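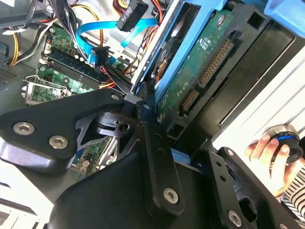 Step 4: label the grasps. Davito learns from short clips, so each clip needs one target part. Pick the part from the wrist view first. With a drive in a light blue carrier, tag the carrier and leave the bare connectors untagged. Mark the first frame where both fingers touch - Suqin Lü's script fills in the rest.

Step 5: train on 32 clips and hold back 7 for testing.
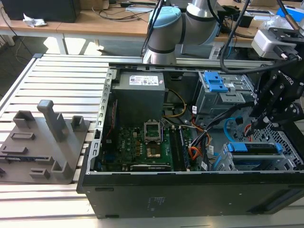

Keep the batch size at 16. Larger batches made the policy slow to release, and Aiguo Liang's fix for that isn't merged yet.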